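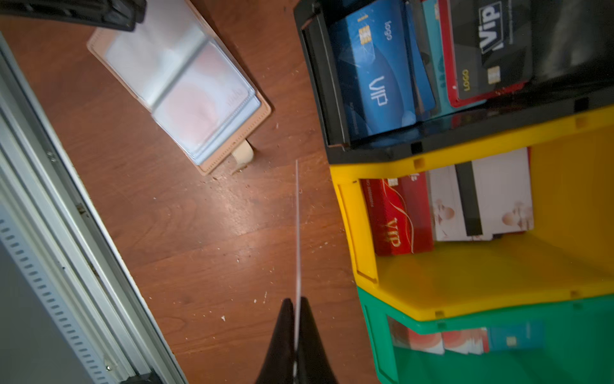 Home | Diary | Members | Archive | Contact

21 April 2020

The Gwynne reading room remained closed to the public for the duration of the day. The building was opened at 10 for the collection of mail and locked again before noon.

Correspondence was received from the Osthorpe branch regarding the renewal of library cards. It has been agreed that all cards due to lapse before the end of July will be honoured without a fresh application, and that no fines will accrue in that period. Members holding the older Candon cards will be treated in the same way. A notice to this effect has been placed on the front door and at the Pollholm bus shelter.

The telephone service took 6 requests, chiefly for large-print fiction and gardening titles. Home delivery to Pollholm was completed by early afternoon. Books were left at the gate and the recipient telephoned from the street, as set out in the revised procedure. One parcel could not be delivered – the street number had been recorded incorrectly – and will go out with the next run.

Work continued on the Candon bequest. The collection comprises 2,000 volumes, of which 600 have now been catalogued. The shipping histories are in fair order. The bound agricultural journals have suffered from silverfish and will be kept apart from the general shelves until they have been treated. No decision has been made on the duplicate atlases.

Rain fell from three o'clock. The gutter above the rear entrance overflowed again, and a bucket was placed beneath it. The repair has been referred to the council for the second time this year.

Comments

Osthorpe reader: Thank you for extending the cards. Mine ran out last week.

Gardener62: Will the journals be available to borrow eventually? My grandfather wrote for one of them.

Pollholm resident: Parcel received, much appreciated. More crime novels please.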